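2019-01-24

Beet and onion skin dyeing, second round. Wool is the Salminen two-ply, same as before, scoured yesterday and left in plain water overnight. Total dry weight 348 g, wound into small skeins and tied loosely in four places.

Alum weighed out at 12 percent of the wool. Dissolved it in a cup of hot water first, then added it to the big pot. Last time I put the powder straight in and some of it sat on the bottom.

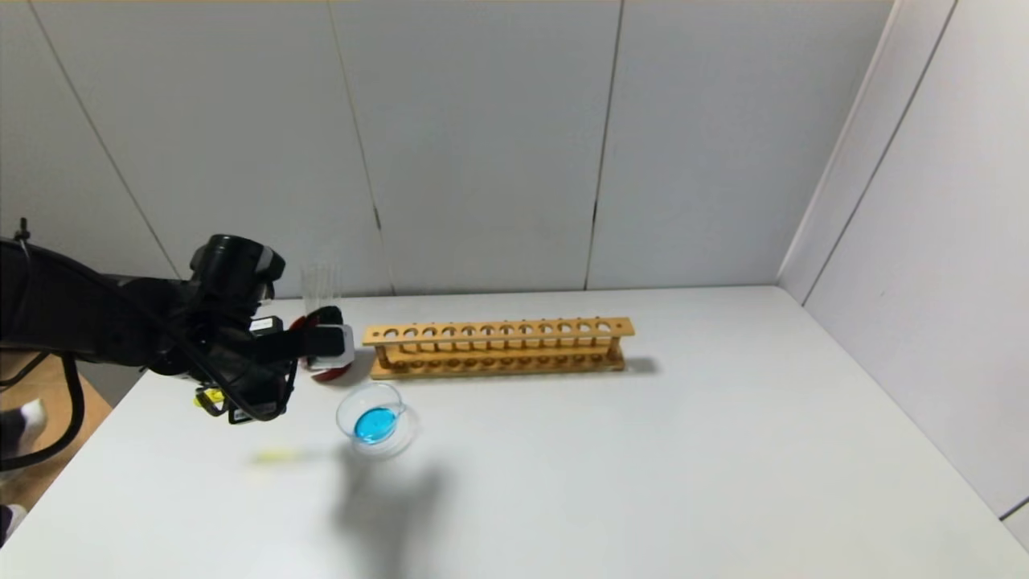 Pot took 45 minutes to come up to a simmer on the small burner. Held it there for an hour, lid on, then turned it off and let the wool cool in the bath. Should have used the large burner, but the regulator still leaks. Munik says the new one ships in April.

Onion skins: 200 g, soaked, boiled one hour, strained twice through cloth. The Pretetti store gave us a full sack so there is plenty left. Keep it dry - the last sack went moldy by the back door. 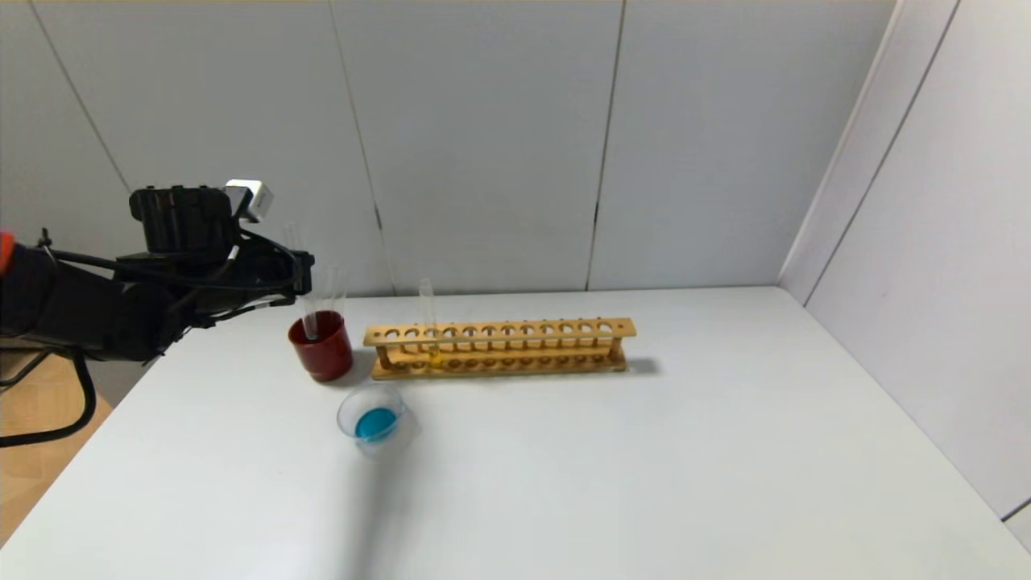 Two tubes in the red cup.

Beets are still a poor dye. The color looks strong in the pot and washes down to a tan. Tried vinegar in one skein and none in the other. After rinsing I could not tell them apart without the tags.
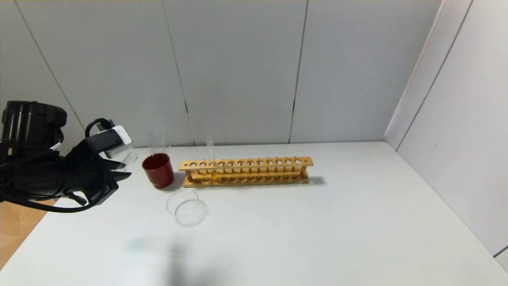 Onion skeins came out a good even gold, except one that was tied too tight and has pale bands. Re-tie and overdye that one. A pinch of iron in the leftover bath gave a dull olive, which I like better than the gold.

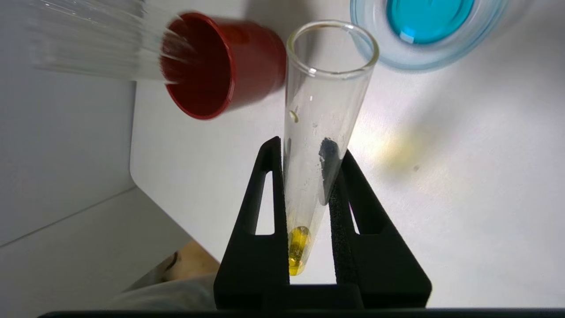 Light test: cards go in the south window Friday, half of each covered with foil. Clulter tags are running out, order more. Pot needs scrubbing before anyone uses it for the iron again.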